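Notes pour l'intervention sur l'émission avec appels d'auditeurs (version longue, garder 25 minutes maxi, questions comprises)

## Ouverture

- Me présenter vite. J'anime une émission musicale en direct le soir, avec des appels, depuis 4 ans.
- Préciser que c'est une émission associative diffusée sur Drusine, avec un petit public fidèle.
- Annoncer le plan : les appels, la musique entre les appels, les archives. Ne pas parler de matériel avant la fin, sinon on y passe la séance.

## Pourquoi garder le téléphone

Dire que le tchat suffit à beaucoup d'animateurs et que ça se défend. Un message écrit se lit en trois secondes et se passe sans bruit. Un appel prend du temps d'antenne, et on ne sait pas à l'avance ce qu'on va entendre.

Chez nous, les appels ont changé la durée d'écoute. Les gens restent pour savoir qui va parler ensuite. Citer Gilberto Ticona, qui appelait au début pour corriger mes erreurs sur les dates des disques et qui prépare maintenant une rubrique chaque mois. Passer l'extrait audio n° 1 (couper avant le jingle).

## Le filtrage

- Une personne au standard, une personne au micro. Ne jamais faire les deux seul.
- Au standard, on demande le prénom, la ville et le sujet. Si la personne refuse de donner un sujet, on la rappelle après l'émission.
- Délai de diffusion : nous avons réglé 19 secondes. C'est long, l'auditeur qui laisse son poste allumé s'entend parler en retard et perd le fil. Lui demander de couper le son avant de passer à l'antenne.
- Les canulars : on raccroche, on enchaîne sur un disque, on ne commente pas. Quand je commentais, j'en recevais d'autres dans la demi-heure.

Laisser la salle réagir sur ce point, il y a toujours quelqu'un qui n'est pas d'accord.

## La musique entre deux appels

Expliquer la règle des 2 morceaux : après deux titres d'affilée, on reprend la parole, même brièvement. Au-delà, ceux qui attendent en ligne raccrochent.

1. Préparer une liste courte, classée par durée et non par style. Un titre de moins de trois minutes dépanne plus souvent qu'un long.
2. Choisir des débuts instrumentaux pour pouvoir parler dessus.
3. Noter le titre, l'auteur et l'interprète au moment de la diffusion. Le relevé pour les droits se remplit très mal de mémoire, je l'ai fait pendant un an.
4. Garder un morceau de secours dans le lecteur, toujours le même. Le nôtre est un instrumental de Grevadholm que les habitués reconnaissent : ils savent qu'on a un problème de ligne.
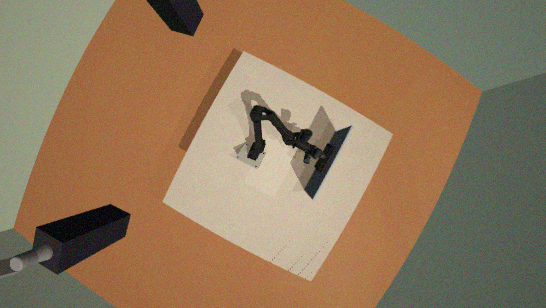

## Les archives

- Nous conservons environ 100 émissions. Les premières sont mal nommées, ne pas les montrer.
- Logiciel de découpe : Skivitz. Il marche, l'export est lent. Dire que je n'ai pas d'action chez eux.
- Retirer les appels quand la personne le demande, sans discuter. Nivaldo Moura s'en occupe et tient la liste à jour.
- Version en différé : on enlève la musique et on laisse les voix. L'émission devient plus courte et certains auditeurs s'en plaignent. Lire le message de mai si le temps le permet.

## Questions probables

**Et si personne n'appelle ?** On a des sujets préparés et on lit le courrier. Ça nous arrive encore, surtout avant 21 h.

**Combien coûte la ligne ?** Renvoyer à la fiche distribuée à l'entrée. Nous sommes passés chez Chisholm l'an dernier, je ne connais pas les tarifs des autres.

**Peut-on le faire à distance ?** Oui, à condition que le standard et le micro aient un canal séparé pour se parler. Raconter la soirée où nous ne l'avions pas.

Donner l'adresse de contact, puis passer l'extrait n° 2 pendant que les gens se lèvent.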